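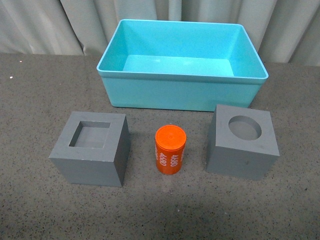 Shallow bin for sorting parts: keep it or go back to drawers?

aitana_p
Hi all, long post, sorry in advance! I've been trying to get my bench under control since August and I've settled on one wide turquoise bin at the back of the table, up against the curtain. Everything from a job goes in there when I stop for the night: the gray blocks, the orange cylinder marked 4680, whatever else is out. I love being able to see it all at once, but my brother-in-law Baltasar thinks I've just invented a prettier junk drawer.

H. Lumenta
Team bin here. I had a Steinbach cabinet with 31 little drawers and I spent half my life opening the wrong one. The one thing I'd say is put the blocks in first and the cylinder last, so it doesn't roll about underneath everything.
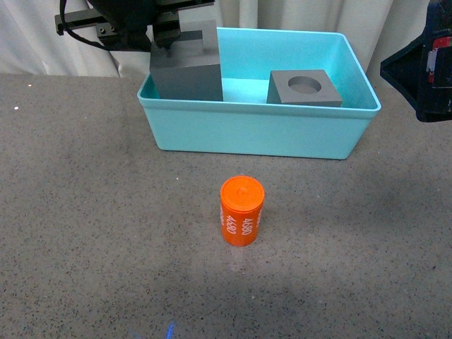 I also stand the tall pieces at one end and leave the low ones at the other. The stepped block can stick up over the rim all it likes, you'll never lose that one, but the square one with the round recess will vanish the minute you drop something on top of it.

baltasar_b
The brother-in-law has arrived. My objection stands! An open bin is fine for one evening, and then it's October and you've got three jobs mixed together. Drawers make you decide where a thing lives.

iker.llorente
Have to disagree a little, Baltasar. Drawers only make you decide if you label them, and I've seen your drawers. Aitana, do you have anything flat to go in there? Flat pieces are what finished me with shallow bins, they end up covering everything.

aitana_p
Ha, yes, a few. This is the gray square one, and you can see it's a fair size next to the bin.

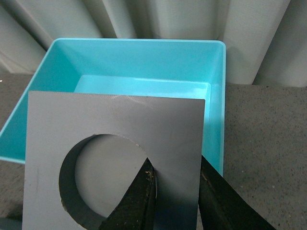 Square plate and the bin, scratches near the top edge and all

H. Lumenta
Oh, I'd stand that on edge along the back wall, with a strip of felt if the scratches bother you. Penwood used to sell a nice thick one by the roll.

baltasar_b
Or, and hear me out, a drawer.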